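Ticket 2817 - Vending machine, 2nd floor, card reader
Opened by: Nisha Khurana
Status: open

Hi again! The Derneck reader is still throwing error 36 whenever I tap my card. I unplugged it for nine minutes like you said (felt like forever, haha) and it came back fine, took one payment, then went right back to the red light. Coins work, bills don't. My card got charged twice on Monday too, so could somebody look into a refund? I'm at my desk till 4 if you want to call!
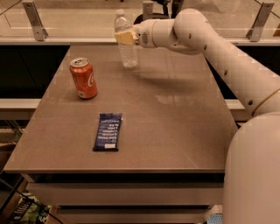 Attachment 1: Coke, water and a snack bar wrapper on the table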